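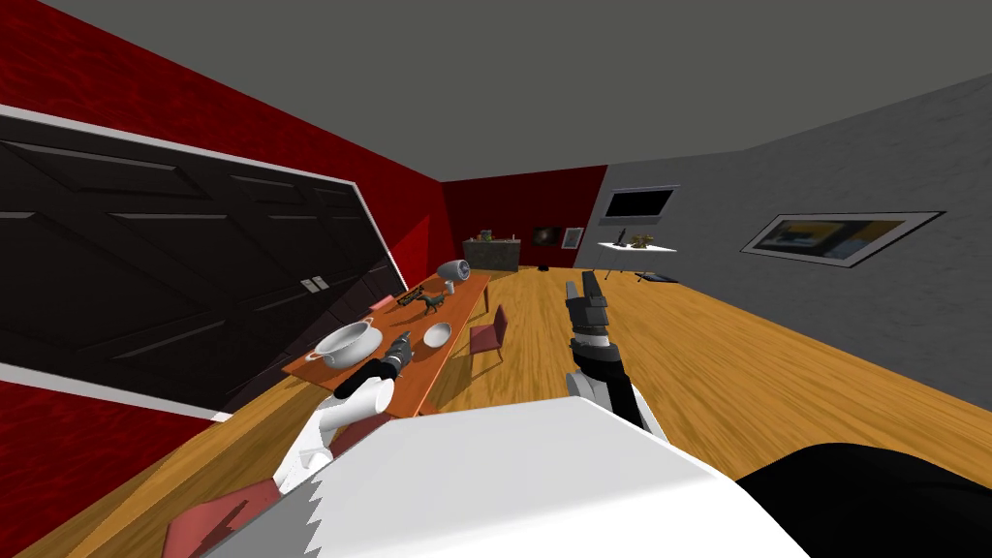 Regras para gravar episódios em simulação com dois braços – o que vocês exigem?

samuel_clastik
julho de 2022
Pessoal, estamos fechando o guia interno para tarefas de mesa em casa simulada e queria muito ouvir quem já passou por isso! O rascunho tem 5 regras, mas as que dão briga são estas:
– o episódio só vale se as duas garras começarem abertas e vazias;
– o braço que não participa da tarefa fica longe do tampo;
– horizonte torto não invalida o episódio, desde que a pose da câmera esteja gravada.

brelness
Adorei a primeira, a segunda nem tanto. Se o braço ocioso fica sempre no mesmo canto, a política aprende que ele não existe. Aqui a gente sorteia a pose de repouso, com 3 cm de folga mínima até qualquer móvel.

samuel_clastik
Boa! Só que a folga tem que valer para as cadeiras também, não só para a mesa. Nesta sala de jantar o braço esquerdo já parte de cima do tampo, pertinho da panela branca, e o direito fica do lado do piso livre.
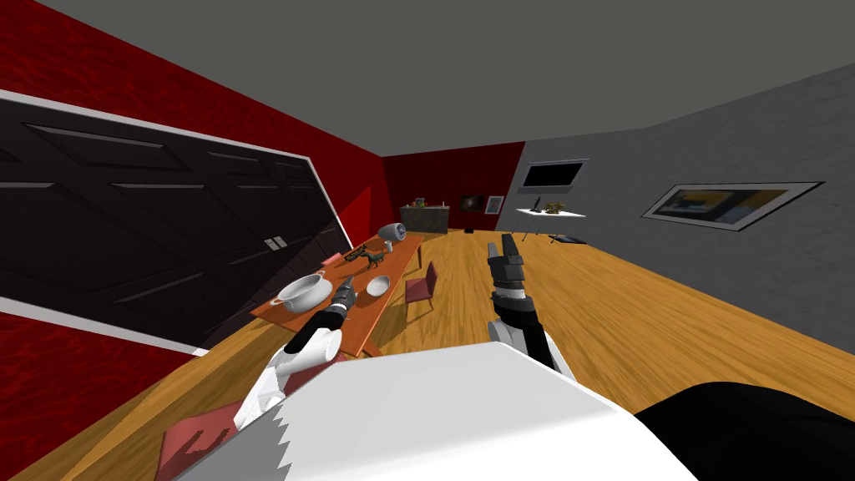
Por isso pensei em folga medida a partir da ponta dos dedos, e não do punho. Alguém já fez assim?

sillasari
Fazemos, funciona muito bem. Discordo é do horizonte. Pose gravada não basta, tem que ter limite de inclinação no guia, senão cada um grava do seu jeito e depois ninguém compara nada.

ida.oltmanns
Sillasari, limite fixo joga fora dado bom. Separei 100 episódios inclinados de um lote de 2000 e treinei com e sem eles: com eles foi melhor. Eu poria um campo obrigatório de inclinação e deixaria o filtro para quem treina.

sillasari
Ida, um lote só não me convence, mas o campo obrigatório eu aceito. Em graus, por favor!

brelness
Em graus e com sinal – já perdi uma tarde com isso.

samuel_clastik
Fechado, entra o campo. A folga das cadeiras continua aberta, mandem números.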